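Liste: manipulation-lernen
Betreff: Re: [manip] Relabeling - bringt das bei zwei Armen überhaupt was?
Von: Meenakshi Kotian
Lesezeit: 4 Minuten
Drucken | Per E-Mail weiterleiten

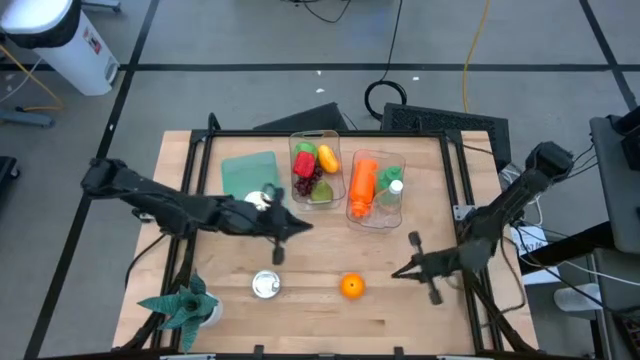 Unser Tisch mit den beiden Armen, Obst und Gemüse links in der Kiste, Flaschen rechts, Orange noch draußen.

Hallo Minttu, hallo Liste,

danke fürs Nachhaken, ich wollte das sowieso schon länger mal aufschreiben und hab es dann im Oktober dreimal angefangen und wieder liegen lassen. Jetzt also in einem Rutsch, verzeiht die Länge!

Minttu Kallio schrieb:

> Ihr hattet beim Treffen in Manninen erzählt, dass ihr die alten
> Aufnahmen nachträglich in kurze Abschnitte zerlegt und neu
> beschriftet, statt mehr zu sammeln. Bei uns (ein Arm, nur Greifen)
> hat das fast nichts gebracht. Habt ihr Zahlen? Und wie geht ihr
> damit um, wenn beide Arme gleichzeitig etwas tun? Ich würde
> ungern drei Wochen in Labels stecken und am Ende ist der
> Unterschied Rauschen.

Also, Zahlen zuerst. Wir haben 1363 Demonstrationen, alle ferngesteuert, alle am selben Tisch. Die Aufgabe ist immer Sortieren: Obst und Gemüse in die eine durchsichtige Kiste, Flaschen und Behälter in die andere. Dazu liegt anderes Zeug auf dem Tisch, die Dose zum Beispiel oder das grüne Schneidebrett, mal mehr, mal weniger. Ursprünglich hatte jede Aufnahme genau einen Satz als Label, so was wie "räum den Tisch auf". Das ist für die Policy ungefähr so hilfreich wie für meine Kinder.

Zerlegt haben wir davon 800. Jeder Abschnitt bekommt einen eigenen Satz, und zwar pro Arm getrennt (da kommt deine zweite Frage ins Spiel). Wenn der linke nur wartet, steht da auch "wartet". Klingt banal, war aber der Punkt, an dem es bei uns gekippt ist! Vorher hatten wir ein gemeinsames Label für beide, und die Policy hat ständig mit dem falschen Arm losgelegt oder beide zugleich über die Tischmitte geschickt, wo sie sich dann gegenseitig im Weg standen. Eine Orange nahe an der vorderen Kante, so wie auf dem Foto, war dafür der klassische Fall, da kommen beide Greifer irgendwie hin und keiner fühlt sich zuständig.

Ausgewertet haben wir mit 175 Durchläufen pro Variante, Startpositionen vorher ausgewürfelt und für beide Varianten identisch. Die neu beschriftete Variante war klar vorne, vor allem bei der Armwahl. Beim reinen Greifen sehe ich dagegen fast keinen Unterschied, und das passt ja ziemlich genau zu dem, was du bei euch siehst. Meine Vermutung: Wer nur einen Arm hat und nur greift, hat schlicht wenig Mehrdeutigkeit, die ein Label auflösen könnte. Ich würde es an deiner Stelle lassen oder höchstens an einem kleinen Teil probieren.

Zum Rauschen: Wir haben jede Variante mit 3 Seeds trainiert, und die Streuung zwischen den Seeds war größer, als mir lieb ist. Die Reihenfolge blieb trotzdem jedes Mal gleich. Mehr Seeds wären schöner, aber der Rechner ist nun mal der Rechner.

Was noch nervt:

- Übergänge. Wann hört "greift die Paprika" auf und wann fängt "legt sie in die Kiste" an? Wir schneiden jetzt beim ersten Abheben, vorher hat das jeder anders gemacht und man hat es den Daten angemerkt.
- Durchsichtiges. Die klare Wasserflasche in der klaren Kiste ist weiterhin ein Elend, daran ändern auch schöne Sätze nichts.
- Die Trauben. Da weiß ich bis heute nicht, ob wir "Trauben" oder "Traubenbündel" schreiben sollen, und im Datensatz steht nun leider beides.

Zum Beschriften nehmen wir Stirnance, unser kleines Skript mit Zeitleiste, eine Spur je Arm. Nicht hübsch, stürzt bei langen Aufnahmen gern ab, aber ich schick es dir - sag nur, ob du die Version mit oder ohne Tastenkürzel willst. Die Leute von Primdale haben wohl etwas Ähnliches gebaut, das kenne ich aber nur vom Hörensagen. Weiß hier jemand mehr?

Ach ja, und falls jemand schon mal versucht hat, die Abschnitte automatisch zu finden (Greiferöffnung plus Geschwindigkeit war unser erster Versuch, lief mittelprächtig), dann bitte melden, gern auch direkt an mich.

Viele Grüße
Meenakshi

Neueste Beiträge in dieser Liste
Re: Greiferfinger nachdrucken, welches Material?
Kalibrierung nach Tischumbau (Grindano)
Suche: Erfahrungen mit durchsichtigen Objekten
Re: Re: Wie viele Seeds sind genug?
Protokoll vom Treffen in Manninen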